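Clearing a grip-lost fault on the Staltis cell

Applies to the two-finger gripper with wrist camera. Written after the strip-handling stoppages at Norkness in May.

Symptom

The arm stops partway through a transfer and the controller logs a grip-lost fault, although the strip is still between the fingers. Restarting the program clears the message for a few cycles, then it returns.

Step 1. Make the cell safe

Press the protective stop and wait for the drives to drop out. Do not open the gripper from the pendant yet. Support the strip by hand before any release command, and keep fingers clear of the jaws.

Step 2. Check how the strip is held

Open the wrist camera view. Look for lean first, then for anything on the black strip near the pale component that could catch during placement. Wrinkled film or foil beside the toothed edge should be noted in the log before the part is touched.
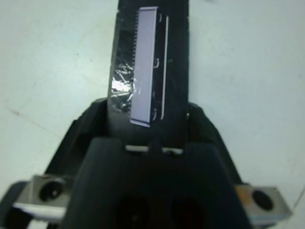
Step 3. Check the force setting

The recipe should read 24 N. At Norkness it had been raised to 67 N during an earlier fault, which let the strip pivot on the clamp line. Restore the value and save the recipe under a new revision.

Step 4. Re-zero the fingers

Release the part, close the jaws with nothing between them, and run the zero routine. Allow 60 seconds before the next command.

Step 5. Test

Run at reduced speed with a scrap strip. If the fault repeats, lock out the cell and send the log to Myfanwy Ifans at Daturdale.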